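Clotgate food court to keep tables clear with tray scheme

Diners at the Clotgate shopping centre will be asked to return their own trays and sort their leftovers from February, after complaints about tables being left covered at busy times.

The centre's food court is adding 15 clearing points, each with separate openings for paper, food and drinks bottles. Bottles should be emptied before they go in, as leftover liquid has been spoiling the paper collected from trays and wrappers.

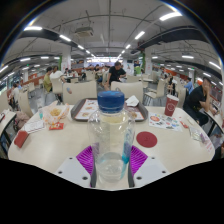
A plastic bottle, a lined tray and food wrapping on a table.

Centre manager Kuldeep Shakya said a meal for one could leave half a dozen separate items behind.

"People are happy to clear up if there is somewhere obvious to do it," he said. "At the moment the nearest bin can be right over by the escalators — and at lunchtime you can't get to it."

Cleaning firm Carretero, which looks after the upper floor, will keep wiping down tables and will clear for anyone who needs help. Two of the new points, next to the lifts, will be set at a lower height for wheelchair users.

The scheme will be reviewed after 17 weeks.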